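Server rebuild – gallery

Ok finally putting these up. Been promising since March. The old box from the hall closet got opened up, cleaned out and put back together over one long weekend, October 2024, and I took notes as I went, so most of the entries here are just the notes. There were more pictures but the phone ate them. Text stays, might help somebody with the same kind of machine.

Quick background. Box is called Ninik. It does backups for the house and holds the scans from the Magbanua albums, all 567 of them. Other machine is Illo, smaller, lives upstairs, not in this gallery. Edgars Uibo lent me his good screwdrivers and wants them back. They are on the shelf by the door, Edgars, come get them.

1. Getting it out of the closet
Heavier than I remembered. Two people job, did it with one. Scraped the door frame a little. Put it on the dining table on an old blanket, lid off, dust everywhere. Vacuum stayed away from the board, brush only.

2. Lid and screws
Screws went in a muffin tin, one cup per area. Best idea of the weekend. Lost one anyway. Found it in my sock on Sunday night.

3. Drives out
Pulled all 4 and labeled them with painters tape, same order they came out. Do this before anything else!! Last time I skipped it and spent an evening swapping them around. Tape came off clean.

4. Fans
The noisy part of the whole story. One of them had been grinding for months, you could hear it through the closet door. Replaced with a pair from the Ekitz shop, they had them on the counter, no waiting. Blades on the old ones were furry. Kept one old fan for parts, why, no idea, it's in the drawer with the others.

5. Cable tidy
Took longer then everything else put together. The old zip ties were brittle and snapped when I looked at them. Cut the rest off with nail scissors – slow, but I did not want the big cutters anywhere near the wires. Wanted all the runs up along the top side so the board stays clear and I can read the labels without moving anything.

6. Drive bay
Wiped down, rails back in. One rail is bent a hair, always was. Goes in if you lift the front while you push. Wrote that on tape too and stuck it inside the lid for next time.

7. Finding the right headers
Manual is a PDF with tiny drawings, printed it at 3 times the size and it was still tiny. Reading the names off the board itself is way easier. Flashlight in the teeth, pencil, back of an envelope. Write down what was plugged in where before you pull it. I got most of it down, forgot one, had to work it out from the length of the cable.

8. The board corner
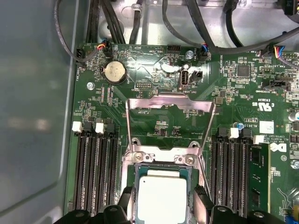

Green board in its gray case, FAN_SYS2 with its plug in, coin cell over by the word BATTERY. Black cables up top, along with the little tie mount.

Things I looked up for this corner, so you don't have to squint. FAN_HDD1 is the small black one at the edge next to the battery. HDD_TEMP sits close to the top. INT_USB2 is the upright port with the metal shell, handy if you want to boot off a stick and keep it inside the case. I don't, but Edgars does on his.

On the battery – if your clock keeps resetting, try that first. Mine was losing time last winter and I blamed the software for weeks. Cheap fix. Unplug from the wall before you touch it, and take a picture of your BIOS settings because they may go back to defaults.

9. First power on
Held my breath. Fans spun up loud, then settled. Beeped once. Monitor cable was in the wrong port so I panicked for no reason for a while. All drives showed up in the right order, thank you painters tape.

10. Back in the closet
Up on two wood blocks now so air gets underneath. Door stays open a hand's width. Much quieter, I can sleep in the next room again.

Still to do: dust filter for the front, a longer network cable, and Illo gets the same treatment when I find a free weekend. Will add to this page if the phone gives me my other pictures back.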